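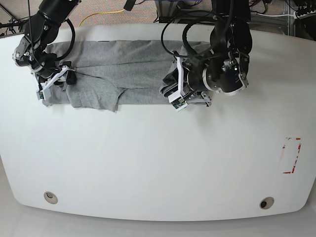 A heather-gray T-shirt spread lengthwise on a white table, with creases across the middle and one sleeve hanging loose.

T-shirt folding

T-shirt folding is the household task of turning a short-sleeved knit shirt into a smaller, flatter shape so that it can be put in a drawer, set on a shelf or packed in a bag. It is usually the last step in doing the laundry, after washing and drying, and for a good many people it is the first bit of housework they were ever trusted with as children. A folded shirt takes up less room than a hanging one, and knit fabric, which can stretch at the shoulders on a hanger, tends to keep its shape better lying flat.

Surface

Almost any flat place will do – a bed, an ironing board, the top of the dryer – but a table is the most comfortable for anyone with a big pile to get through. A smooth top lets the fabric slide as it is straightened, while a bedspread grips it a little and gives underneath. Rounded table edges are kind to knits, and to the hips of the person leaning over them. A height a little above the waist saves the back on long laundry days.

Laying out

The shirt is first spread so that the body lies in a single flat shape, front side down for most methods. It may run lengthwise away from the folder or sideways along the table, and both ways have their loyal followers. Light jersey, and mottled heather jersey in particular, comes out of the dryer with soft creases that can mostly be stroked out with the palm of the hand. The sleeves need a little attention at this point, as a loose one will happily flop past the hem or bunch up under the body, where it makes a lump in the finished fold. Pinching a corner at one end and drawing the cloth gently toward the other evens out the lower edge.

Common methods

The square fold is the one most people grow up with. Each side is brought in toward the middle, the sleeve is turned back over it, and the bottom hem is lifted up to the collar. Turned over, the shirt shows a neat front with the neckline at the top, and it stacks nicely on an open shelf.

The file fold begins in the same way but goes on with 2 more turns from the hem, leaving a small, firm packet that stands on its edge in a drawer. Its great charm is that every shirt can be seen at once, so the one at the bottom of the pile finally gets its turn.

The roll is a favorite for travel. The sides are brought in and the shirt is rolled snugly from hem to collar, sometimes with the hem turned inside out first to make a cuff that holds the whole thing together.

Folding boards

A folding board is a flat panel with hinged flaps that gives every shirt the same width. The Bilstead board, sold by Brinkmann, has a back panel 30 centimeters wide, and the Lamine is a softer, roll-up version meant for apartments. Both are handy for families whose drawers are all one size. A cereal box cut open and trimmed does much the same job, and many homes have kept one going for years with a bit of tape.

Local customs

The town of Wammont holds a laundry fair each August with a folding table open to all comers. At one fair the table took in 584 shirts, which were afterward handed out to families in the town.

See also: Ironing; Clothesline; Sock pairing; Linen closet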